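Grisgate Guest Rooms, Ground Floor
Progress Report No. 2 to the Juder Housing Fund
Prepared by: Hüsnü Ağca, site coordinator
Date: 22 August 2018

Scope

This report covers finishing work, furnishing and clearing of the ground floor rooms at Grisgate. Work on the upper floor is outside the current grant and is not covered.

Status of finishing work

Floor tile is laid and grouted in all ground floor rooms. The tile is white with a light gray vein, as approved in the first report. Two tiles in the corridor were replaced after chipping. Grout was sealed in the corridor and the end bedroom; the other rooms are scheduled for September.

Ceilings are complete. The raised panel and the orange-brown edge trim were kept from the earlier fit-out in the end bedroom, at no cost to the grant. Walls have one finish coat of white. A second coat will go on after the cable work described below.

Black baseboard is fitted in the end bedroom. Delivery of the remaining lengths from Vasiliauskas was short by 24 meters. The balance has been reordered at the original unit price.

Furnishing

Beds with upholstered headboards were supplied by Brunari and assembled on site. One headboard arrived with a torn seam and was exchanged. Pillows and cushions are donated items of mixed pattern and will not be matched between rooms. Mattress covers have not arrived.

Clearing and sorting

Small items left in the rooms are sorted on the floor before storage or disposal. Bowls are used to keep small pieces and bagged items together. Loose plastic pieces are picked up first, then wrappers and paper scraps. Sorting in the end bedroom is in progress.

Open items, end bedroom

1. Wall outlet. The cable hangs free down the wall and needs to be clipped or run in a channel before the second coat.

2. Wall surface. White scraps of paper or tape are still stuck to the wall and must be removed and the spots sanded.

3. Floor. Remaining small items to be sorted and the tile washed before handover.
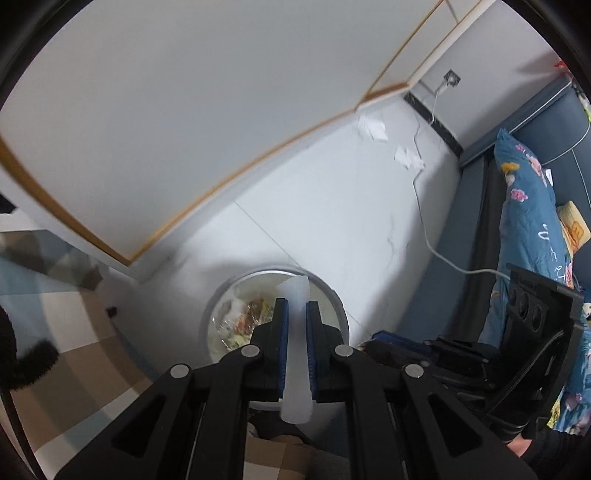 Budget

Spending to date is within the approved lines. The baseboard reorder moves 22 dollars from contingency to materials. No other transfers are requested. Invoices for tile, baseboard and beds are attached in the order received.

Next period

Cable clipping, wall repair and the second coat will be done in that order. Grout sealing follows. The next report will include the room-by-room inventory and the signed delivery note for the mattress covers.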